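April, notebook, tidying day. Started 2:10 pm

Plan: get the front room floor back before Senga Sutherland comes by for the Grunora bits. Everything that lives on the rug either goes in the box, in the trash or back where it belongs. No new piles. (Made a new pile by 2:20.)

Rug first. Vacuumed under the shelf side in the morning, did not do the border strip along the edge, crumbs collect there. Use the narrow nozzle next time, brush head just pushes them along. Diamonds hide everything, orange and dark red especially, so go over it by hand too. Found 2 paper clips and a pen cap that way.

Snacks. Rule from last month still stands: wrappers go straight to the trash, full bags go back on the kitchen shelf. Rule is not being followed, incl. by me.

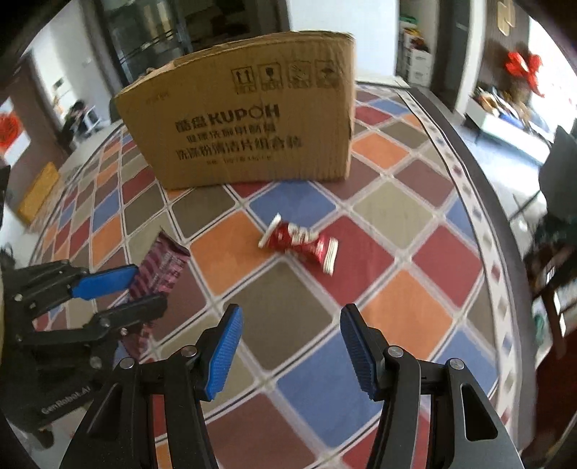 Empties out first, then anything still sealed, then the box last becuase it's the only thing with any weight to it. Maroon bag with the pink stripes: check if opened. If sealed, kitchen. If open, clip it and put it on the desk side, somebody will finish it by tonight.

Red and white wrapper is trash, no debate. Squashed flat and it still ends up in the middle of the floor every time.

Box: the cardboard one marked KUPOH, washing powder / cleaning tablets combo going by the print. Keep it upright, arrows on the side and the wine glass mark. Top is creased and bulging a bit so don't stack anything on it. Want to reuse the carton for the Olska returns if it holds up, otherwise flatten. Check the bottom seam before deciding.

Where it goes: was going to say next to the glass door but then the door is blocked and we had that argument already. Under the sink is full. Hall closet, bottom, left of the Kassab cartons. Measured the gap, roughly 171 mm to spare once the mop bucket moves. Fine.

Yellow mat stays where it is for now. Needs shaking out, do it outside.

Didn't touch the room through the doorway, desk in use, keep the vacuum off till later.

3:40. Note for Senga: the Drastville invoice is in the blue folder, not the tray. Grunora bits are bagged, 3 bags, hook behind the hall closet door. If you take the carton for returns tell me so I dont go looking for it.

Still to do
- border strip, narrow nozzle
- mop bucket to the kitchen
- new trash can for this end of the room, something with a lid, small
- ask about a second clip for snack bags, the old one is sprung
- label the closet shelf, marker was dry again

Stopped at 4, rest after dinner.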